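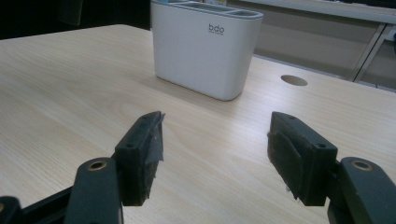

Desk top with the white organiser at the back and the cable hole to its right.

# Desk Things

Last updated: 30 Mar 2020

A set of pictures and notes about small objects kept on desks, and the tidying of them. It covers pen pots, trays, organisers, mugs, cables and whatever else ends up on a work surface. Put together by Iestyn Watkins and Beca Landeg.

## What is in it

There are around 3000 pictures in the full set. Each one has a row in the notes file giving the desk, the main object, and a few words on where the object stands. The desks are named after the rooms they were in when we started: Zuvasholm, Kikov and Brelon. Two of the desks have since moved, but the names stay as they were so that old rows still match.

Folders:

- `surfaces/` pictures where the table top takes up most of the space
- `holders/` pots, organisers and anything else with compartments
- `cables/` leads, plugs, clips and the holes they go through
- `notes/` one plain text file per desk, plus `all.csv`

A picture goes in one folder only. If it could go in two, it goes where the object nearest the middle belongs. We changed this rule in September and went back over the older pictures, but there may be a few strays in `surfaces/`.

## The notes file

The columns are:

- `desk` the desk name
- `thing` the main object, in ordinary words
- `colour` one word where possible
- `marks` any writing or logo that can be read
- `place` back, middle or front, and left or right
- `remarks` anything else

Leave `marks` blank if the writing is too small to read. Do not fill it in from memory or from another picture of the same object. For a partly readable label, put in only the part you can read. The row for the organiser at the top of this file has "bdo" under `marks` and nothing for the smaller grey line beneath it.

Use lower case or capitals as they appear on the object.

## Words we use

"Organiser" means a holder with more than one compartment. "Pot" means a holder with one opening. Some of the organisers could equally be toothbrush holders, and we have not tried to settle which. If it stands on a desk, it is an organiser.

"Cable hole" means the round hole in a desk top, with or without a cap. Earlier rows say "grommet". Both are fine for searching, but new rows should say "cable hole".

"Light wood" is used for any pale top with visible grain. We do not record whether a top is solid or veneered. Beca did try for the first 100 rows and the answers were mostly guesses, so the column was dropped.

## Tidying rows

A smaller part of the set follows one job: clearing a desk and putting things back. Tall things go to the back, flat things to the side, and the front is left clear for working. Leads go through the cable hole if there is one. Loose pens go in the organiser, whichever compartment has room.

These rows have `tidy` in the `remarks` column. There are 1000 of them.

## Known problems

- Objects at the far side of a desk are often only partly visible, so their heights cannot be compared.
- White objects on pale tops are hard to pick out in the small previews. Open the full-size picture before filling in the row.
- Left and right are as seen in the picture, and some Kikov rows still have them the wrong way round. Iestyn is working through these.
- `all.csv` is put together by hand from the desk files and may be a few rows behind.

## Corrections

Send the row number and the change you want made. Please send no more than 100 rows at a time, as one plain text file. Spelling fixes are welcome too.

14 shares | 3 comments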